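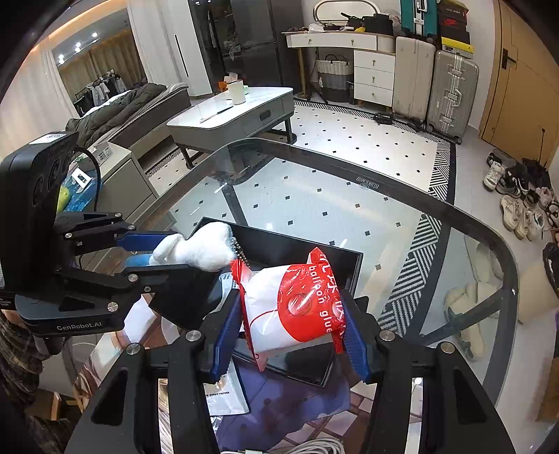 Glue is a thing that holds two other things together, and people have needed it for a very long time. Long before there were shops, people cooked glue from the bark of birch trees and used it to fix stone points on their spears. Today there is a different glue for almost every job: for paper, for shoes, for broken cups, for the floor in the kitchen. Even a party has its own kind, as you can read on the red and white bag, where it says "balloon glue" from top to bottom. But why does glue stick at all? And why does it not stick to the inside of its own bottle? These are good questions, and I will try to answer them slowly.

## Nothing is really flat

Put your finger on a window. It feels very smooth. If you could become very small, smaller than a grain of salt, you would see that the glass has little hills and valleys. Paper is much rougher than glass. It looks like a forest of thin hairs which lie over each other.

When you put two dry pieces of paper together, they touch only on the tops of their hills. Between the hills there is air. So they fall apart again when you let them go.

A glue begins as something wet or soft. It runs into the valleys and fills them, and it pushes the air out. Now it touches the paper in very many places. Then it becomes hard, and it stays there with its small feet in all the small holes. This is the first reason why things stick.

## The small pull

The second reason is more difficult, but you can understand it.

Everything is made from very small parts which we call molecules. You are made from them, and so is your chair, and so is the glue. When molecules come really close to each other, they pull a little. One such pull is so weak that you could never feel it. But in one drop of glue there are more molecules than all the grains of sand on a beach, and all the little pulls together become strong.

The important word is *close*. If there is a small space between, the pull is gone. For this reason two dry stones do not stick together, and two wet sheets of glass do. The water fills the space.

You know an animal that uses this trick without any glue. It is the gecko, a small lizard that can walk up a wall. Under its toes it has a great many hairs, and each hair has even thinner ends. They come so close to the wall that the molecules pull, and the gecko hangs there. When it wants to walk on, it rolls up its toes and the hairs come off.

## How glue becomes hard

Not all glues become hard in the same way.

**Some glues dry.** White school glue has water in it. When you put it on paper, the water goes into the paper and into the air, and what remains is the part that sticks. On a wet day you must wait longer.

**Some glues cool down.** The glue in a glue gun is a hard stick at first. The gun makes it hot and it melts. When it gets cold, it is hard again. It can burn you badly, so use it only together with a grown-up.

**Some glues change.** Superglue needs a very little bit of water to become hard, and it finds this water in the air and on the things you stick. It finds it on your skin also! Your fingers are always a bit damp, and so they stick together very fast. Superglue is not for children.

**Some glues never become hard.** The sticky side of tape stays soft always. You press it, and it flows a tiny bit into the valleys. Afterwards you can often pull it off again.

Now you can also answer the question about the bottle. School glue cannot dry inside the bottle when the lid is closed, for the water has no way out. And if you leave the lid open for the whole of September, you will find a hard piece of rubbery glue in October. I have done it myself.

## Glue from plants and animals

For hundreds of years people boiled the skin and bones of animals to make glue. It smelled terrible. Some people who build violins still like this glue very much, and they have a good reason. Warm water makes it soft, so a violin can be opened and repaired without breaking the wood.

Bees collect a sticky stuff from trees and close the cracks in their house with it. Mussels live on rocks in the sea, where the waves hit them all day long, and they hold on with strong threads which they make themselves. The ends of these threads stick even under water. That is very hard to do, and scientists study mussels to learn it.

## Make a paste from flour

When I was a teacher in Vustcombe, I made this paste with a class of 18 children. A boy with the name Stijn Van Wijk made a paper castle with it, and it stood on our window for 13 months.

You need:

- two big spoons of white flour
- six big spoons of water
- a small pot
- a brush
- a grown-up for the cooker

1. Put the flour in the pot.
2. Add the water, one spoon after the other, and stir well until there are no more lumps.
3. Ask the grown-up to warm it on a low heat. Keep stirring all the time.
4. When it is thick like yoghurt, take it off the heat.
5. Let it get cold. Then brush it thinly on your paper.

In flour there is a stuff called starch. The starch is packed in tiny grains. In hot water the grains drink and grow and some of them burst, and then the paste gets thick. Please do not put on too much. A thick layer makes the paper wavy and takes the whole night to dry.

Keep the rest in the fridge in a jar with a lid, and write on it what it is. After a few days it begins to smell, and you must throw it away.

## Something to try

Cut small strips of paper, all with the same size. Stick one with your paste on wood, one on glass, one on a plastic lid and one on a candle. Wait until the next morning and pull them off carefully. Which one was the most difficult? Look at the back of each strip and see if the paste came with the paper or stayed behind.

The candle is the interesting one. Wax does not like water, and the paste has much water in it. Drop a little water on the candle and watch how it makes a round ball, and then drop the same on the wood.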